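Home Stories Poems Archive Contact

The Good Table

My aunt left me a white table and a recipe she called Birska. I'd never made it. I'd only watched, aged four, from under that same table, so all I really knew was the noise of spoons.

The recipe was one line on the back of a bus ticket. "Clear glass, blue spoon, wait." Wait for what? I got the blue one out and stood there like a lemon.

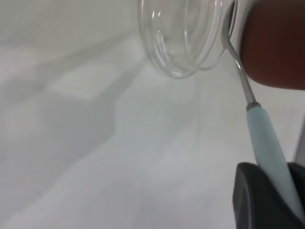 What goes into a Birska?

Coffee beans, whole, and a thing you've been meaning to say to somebody. My aunt was firm that the beans came first.

I rang Dalia Lepik, who'd lived downstairs from her for years (and fallen out with her for most of them!). She said to fill the glass cup, leave the lid off and stop fussing. So I did, more or less. 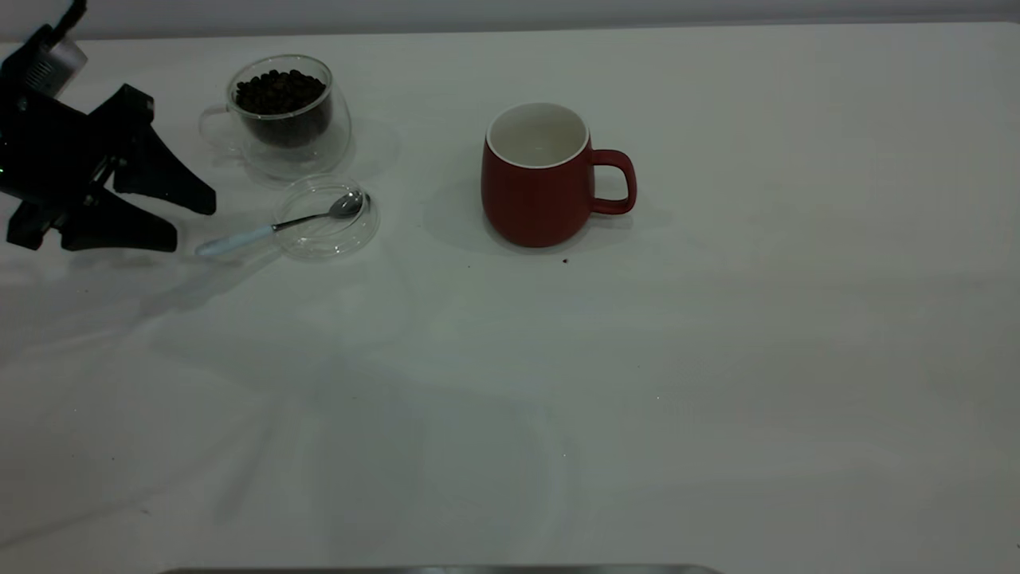
The Red Cup

Dalia came up the stairs anyway, puffing, fifty-five steps and she swore at every one. She wanted the red cup. It had been hers, she said, before the argument. I'd always thought it was ours. She put it down on its side, near the edge, and I didn't dare touch it.

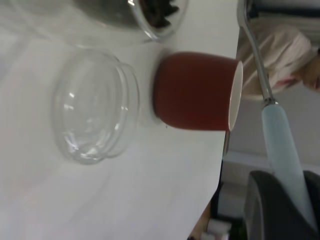

The red cup, lying on the good table.

"She never said sorry," said Dalia.

"Did you?"

She stood the cup up again, very gently, and asked if I had any milk. I told her I didn't think Birska had milk in it. She said it did the way she made it, and where did I think my aunt had learned?
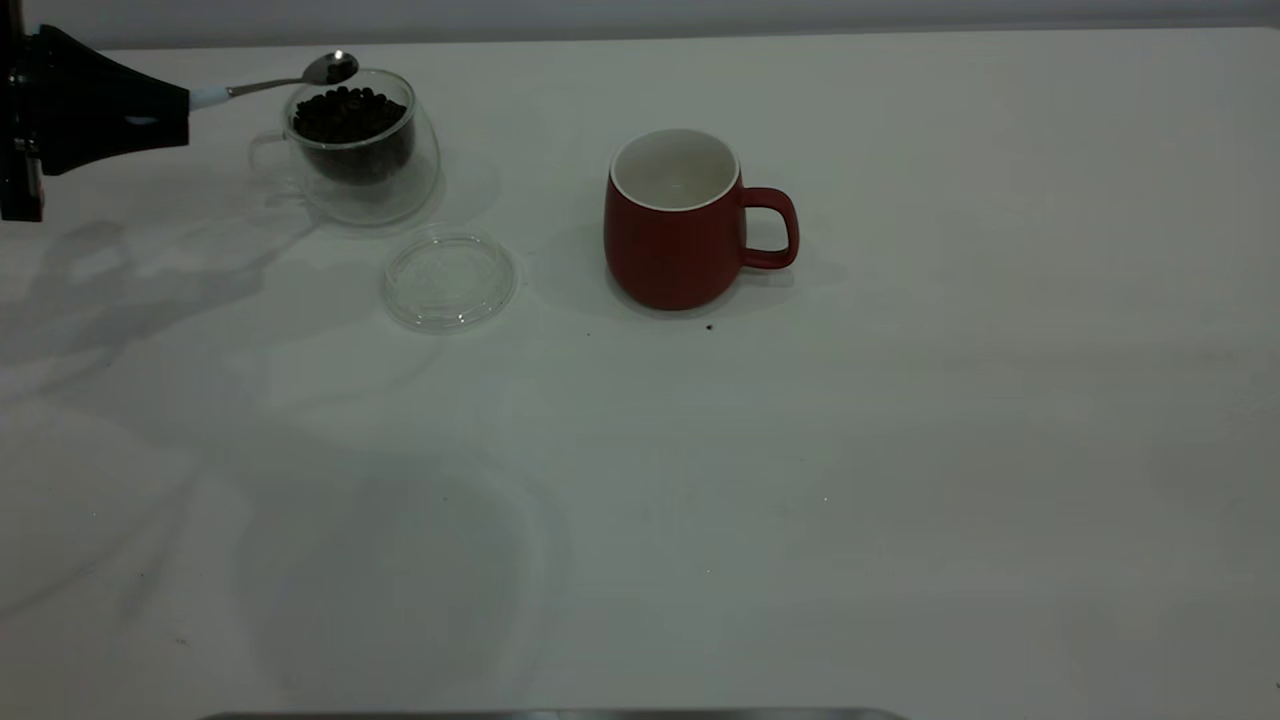

by Yulan Gu
May 23, 2019

We drank ordinary tea in the end, out of my chipped mugs, and she talked until the street lamps came on. She took the bus ticket home with her. I let her.

Print this story | E-mail to a friend

Contact us | © Pullska Stories | Back to top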